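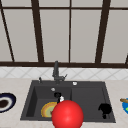 Dark frames, white tiled backsplash.

KITCHEN WINDOWS - READ BEFORE YOU ORDER

Quick one this month, deadline was yesterday. Several of you asked about the window offer from Nekent. Yes, still on. Closes 15/09/2020, forms to the Grivia Road office please, not through the shop letterbox again.

Price is 60 pounds off each window if we get 9 households signed up. Two short at the moment. Fitting takes around 2 days per kitchen, so clear your sills and take the blinds down first. They wont do it for you.

Colours - white, dark brown or grey. Brown costs 49 pounds extra. Flats at the Tambunan end need written permission from the landlord before anything is measured. Start now, last lot waited until March for thiers.

Old frames get taken away on the day. Plaster and paint are down to you. Tiles too, if any crack, so have a few spares in if you can still get the pattern.

Also - Porko café is shut for its own refit, back next month. Bread orders from the side door as usual, mornings only.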